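격자 작업면 좌표계 정합 및 파지 계획 설정 안내

적용 대상: Trummer 플래너 2 버전, Grasier 인식 모듈
최종 개정: 2018년 11월 6일

1. 개요

본 문서는 테이프 격자로 구획한 작업면에서 여러 시점의 카메라 좌표를 하나의 작업면 좌표계로 정합하고, 그 결과를 Trummer 플래너에 등록하는 절차를 규정한다. 로봇 드라이버의 설치와 네트워크 설정은 완료된 것으로 간주한다. 지난 3월 개정판에서 사용하던 수동 좌표 입력 방식은 더 이상 지원하지 않는다.

2. 사전 준비

작업을 시작하기 전에 다음 사항을 확인한다.

- 손목 카메라, 헤드 시점 카메라, 고정 카메라의 내부 파라미터 파일이 동일한 설정 폴더에 저장되어 있을 것
- 각 카메라의 시각 동기화가 활성화되어 있을 것
- Grasier 모듈의 로그 수준이 '상세'로 지정되어 있을 것

3. 격자 교차점 검출

3.1 Grasier의 설정 화면에서 '평면 격자' 항목을 선택하고 선 색상을 파란색으로 지정한다. 작업면의 바탕색은 카메라마다 다르게 기록될 수 있으므로 색상 임계값은 카메라별로 저장한다.

3.2 카메라마다 정지 영상 17장을 취득한다. 취득 중에는 로봇 팔을 정지 상태로 유지한다.

3.3 검출기를 실행한 후 교차점 목록을 검토한다. 테이프는 완전한 직선이 아니므로 직선 적합 대신 '구간별 적합' 옵션을 사용한다. 끝이 말려 올라간 부분이나 끊어진 부분에서 검출된 점은 목록에서 제외한다.

3.4 물체나 그리퍼에 가려진 교차점은 추정값으로 채우지 않는다. 해당 점은 '미관측'으로 표시하고 다른 시점의 관측값으로 보완한다.

아래 영상은 순서대로 손목 시점, 헤드 시점, 고정 시점에 해당한다.

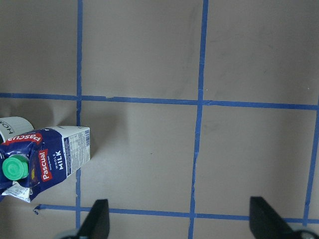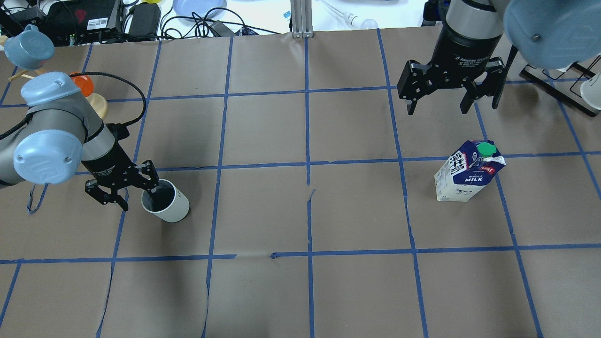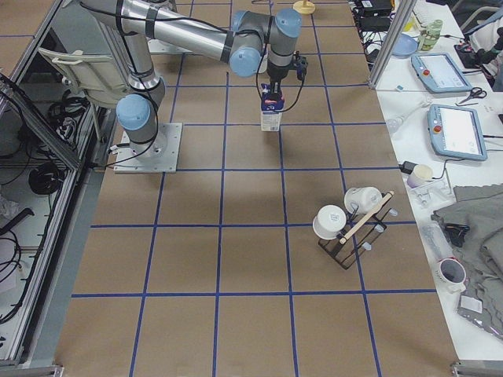
작성자: Gilcombe 로봇소프트웨어실 인식·계획 담당 연구원

4. 시점 간 정합

4.1 손목 시점에서는 그리퍼의 두 손가락이 영상 하단을 차지한다. 이 영역에 마스크를 적용하지 않으면 손가락의 윤곽이 격자선 후보로 분류될 수 있다. 마스크는 그리퍼의 개폐 폭에 따라 갱신되도록 설정한다.

4.2 헤드 시점은 마주 보는 두 팔을 함께 포함한다. 각 팔의 관절값을 읽어 팔이 차지하는 영역을 제거한 다음 교차점을 검출한다. 우유 팩은 격자의 가로선 위에 세워져 있으므로, 팩에 가려진 선분은 3.4항에 따라 처리한다.

4.3 고정 시점을 기준 시점으로 지정한다. 작업면 좌표계의 원점은 로봇 장착판에 가장 가까운 교차점으로 하며, 축의 방향은 격자선의 방향을 따른다. 옆에 놓인 흰색 테이블은 관심 영역에서 제외한다.

4.4 정합 명령을 실행하고 잔차 보고서를 저장한다. 최적화 반복 횟수의 상한은 199회로 한다. 상한에 도달할 때까지 수렴하지 않은 경우에는 결과를 등록하지 않고 3.2항부터 다시 수행한다.

5. 물체 자세와 파지 후보 등록

5.1 우유 팩은 직육면체 모델로 등록하고 '세워짐'과 '눕혀짐'의 두 가지 안정 자세를 모두 허용한다. 손목 시점의 영상과 같이 팩이 옆으로 누운 경우, 녹색 뚜껑의 위치를 이용하여 상단의 방향을 판정한다. 인쇄 문자는 보조 단서로만 사용한다.

5.2 흰색 컵은 원통 모델로 등록한다. 헤드 시점에서와 같이 컵이 세워져 있고 내부가 보이는 경우에는 테두리를 타원으로 적합하여 중심축을 계산한다. 접근 경로에는 손가락 끝과 테두리 사이의 충돌 검사를 반드시 포함한다.

5.3 검은색 와이어 컵걸이는 고정 장애물로 등록한다. 단순한 상자 모델을 사용하면 걸이에 걸린 머그에 접근할 수 없게 되므로, 받침과 봉을 개별 형상으로 나누어 입력한다.

5.4 물체별 파지 후보의 수는 100개로 설정한다. 후보의 정렬 기준은 도달 가능성, 충돌 여유, 손목 케이블의 여유 순으로 한다.

6. 실행 전 점검

계획된 궤적은 Jodel 시각화 도구에서 먼저 재생한다. 물체를 파지한 이후의 구간에서는 물체 모델이 그리퍼에 부착된 상태로 충돌 검사가 이루어지는지 확인하여야 한다. 두 팔을 동시에 사용하는 경우에는 공유 영역의 점유 순서를 플래너에 명시한다.

최초 실행은 저속 모드에서 수행하며, 담당자는 티치 펜던트의 비상 정지 버튼에 즉시 손이 닿는 위치에 있어야 한다.

7. 오류 처리

- '격자 대응 실패': 인접한 칸이 한 칸씩 밀려 대응된 경우에 발생한다. 원점 교차점을 수동으로 지정한 후 정합을 다시 실행한다.
- '평면 이탈': 바닥 종이가 들뜨거나 찢어진 부분의 점이 포함되었는지 확인한다.
- '자세 모호': 팩의 상단 방향이 결정되지 않은 상태이다. 손목 카메라의 관측 위치를 변경하여 영상을 추가로 취득한다.

테이프를 교체하거나 카메라를 이동한 경우 기존의 정합 결과는 폐기하고 3항의 절차를 새로 수행한다. 폐기한 결과 파일은 보관 폴더로 옮기고 변경 이력에 사유를 기재한다.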